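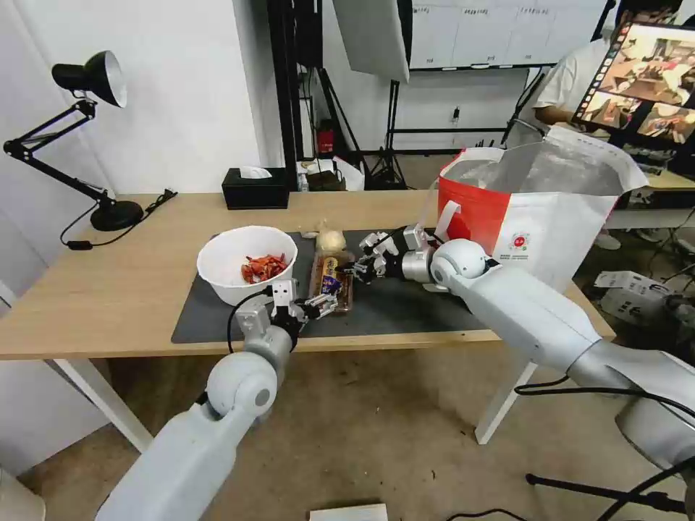
Two arms at the bench, a gripper on the left and a multi-fingered hand on the right, with a packaged bread item and a bowl on the grey mat.

Dirkon two-arm bench set
Supplied by Dirby, Skusudgate
Page last revised: 15 Jul 2022

The Dirkon set is made for groups who want to handle everyday goods with two arms at one table: food in packages, bowls, carrier bags and similar things. We sell it to laboratories, to colleges and to small packing firms which want to try a task before they buy a full line. On this page we explain what is in the price, what is not, and what you should plan before you ask us for an offer.

What is included
Two arms with their controllers
One parallel gripper for each arm
Power and signal cables, 2 metres from controller to arm base
Printed manual in English
24 months warranty on arms and grippers

What is ordered separately
Multi-finger hand, left or right
Camera mount for the wrist
Dark mat for the table top
Spare fingertip pads, in packs of 6
Table and floor stands

Which end tool should I choose?
This is the question we receive the most. The parallel gripper is cheaper, it is easy to repair, and for most boxes and bags it is sufficient. The hand costs more and needs more time to set up. We advise customers to start with two grippers and to keep the money for one hand in the budget of the next year. If you already know that your goods are soft or have an irregular shape, then one gripper and one hand is a reasonable combination — you can change them later with four screws.

Please think also about what the arms will handle. A paper bag stands differently each time you open it, and thin plastic film slides between the fingers. Send us a list of your goods with the weight of each item, and Ignacio Navarrete from our technical sales will tell you which tool he recommends. He answers in English and Spanish.

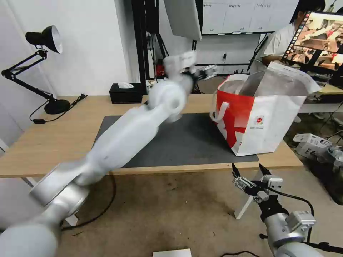

The space on the table is often forgotten in the planning. Measure the width and the depth of your table top before ordering, and leave free every place where an elbow can pass. Lamps, tissue boxes and screens should stand outside this area. The arms must be fixed on their own supports and the floor must be flat. On a thick carpet we ask you to put a hard plate under each stand.

Costs after the purchase
Most budgets we see contain only the price of the equipment. Please add these points:
Fingertip pads, which wear with use
Training for two persons, one day, 300 euro per person
Yearly inspection, from the second year
Goods for testing — bread and fruit must be replaced often, and this is a real cost over some months

Delivery
Delivery time is 6 weeks after the written order. Orders for the hand take longer, and those we receive now will be shipped in September. Customers who use the older Sjögren controller can keep it, but need the adapter cable, which is not in the set.

For an offer, write to Liesbeth Coppens at the Skusudgate office. Please mention the number of arms, the end tools you want, the delivery address and your VAT number. An offer is valid for 24 days.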